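Desktop Refurbishment Bench: Project Report
Uvisard Technical College, Computer Hardware Lab
Course unit: Service and Repair of Desktop Systems

1. Purpose

The project set out a repeatable procedure for taking apart and refitting retired desktop workstations so that they can be sold on or used for parts. The machines came from Skollow, a local office supply firm that replaces its desktops in one batch. The procedure had to be short enough to fit on two printed pages and plain enough for a first-year student to follow without help.

A second purpose was to record how long each stage takes. The lab had no figures of its own, and the service manual gives none.

2. Starting condition

The chassis is a steel desktop type with the drive cage fixed across one end of the case. With the side panel off, the board can be reached from above, but the cables that run down from under the cage lie over part of it. They have to be moved before any work is done near that edge of the board. The coin-cell battery is on the upper part of the board and can be reached with the drive cage in place.
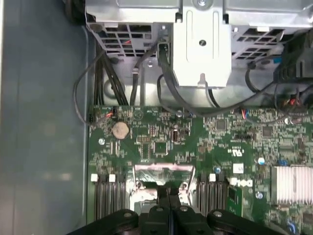
Page last changed: Tuesday, July 7, 2020

The board carries the Dell name. Mounting screws hold it to the chassis, and we left them in for all work on the processor and memory. Taking the board out was needed only where the socket was found to be damaged.

Cable order proved to be the main source of error. In the first trial runs, in March, no labels were used. Small front-panel plugs went back on the wrong headers, and one machine failed to start for that reason. From then on each plug was tagged with a numbered paper sleeve before it was pulled. The sleeve numbers match a table at the back of the procedure sheet.

3. Method

3.1 Preparation. Unplug the power cord and hold the power button in for a few seconds. Clip the wrist strap to bare metal on the chassis. Lay the machine flat with the open side up.

3.2 Cables. Tag all plugs. Pull by the housing and never by the wires. Fold the bundles back toward the drive cage and tie them with reusable straps. Do not use tape, as it leaves glue on the sleeves.

3.3 Memory. Open the latches at both ends of each slot and lift the modules straight up. Place them in an antistatic tray in slot order. Modules are tested later on a separate board.

3.4 Processor. Remove the heat sink in the order given in the manual, loosening each screw a little at a time. Clean off the old compound with lint-free wipes and isopropyl alcohol. Release the levers, open the retention frame, and lift the processor straight up by its edges. Inspect the socket under a lamp for bent pins before anything else is done.

3.5 Refitting. Line up the corner mark on the processor with the mark on the socket. Lower it without pressure.
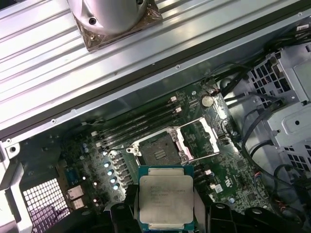

If the processor does not sit flat under its own weight, lift it out and check the alignment again. Close the frame and lower the levers. Some resistance is normal at this point. Apply new compound, fit the heat sink, and tighten the screws in a cross pattern. Memory goes in last, one matched pair at a time, with a start-up test after each pair.

4. Timing

Times were taken from the moment the side panel came off until the processor had been lifted out, and again from refitting to the first completed start-up test.

Removal, mean time: 683 seconds
Refitting, mean time: 1190 seconds
Number of runs: 40

The refitting time includes the start-up tests, which take the same time whoever does the work. Most of the spread between runs came from step 3.2. Students who had done the procedure before were faster at the cables but no faster at the socket, where the inspection sets the pace.

5. Faults found

Bent socket pins were found on 2 boards. Both were set aside for parts. We did not try to straighten the pins, although the Zakaria repair handbook used in the course describes a way of doing it with a fine blade. Other faults were minor: flat coin cells, a stripped heat sink screw, and dust packed into the vents of the power supply.

6. Changes to the procedure sheet

The tagging step was moved ahead of all other cable work. The socket inspection now has its own line and a check box. Results are entered in Clerkumum, the lab's stock database, under the chassis number, with the processor and memory listed as separate parts. The sheet still lacks a step for updating the firmware, which should be added before the next batch arrives.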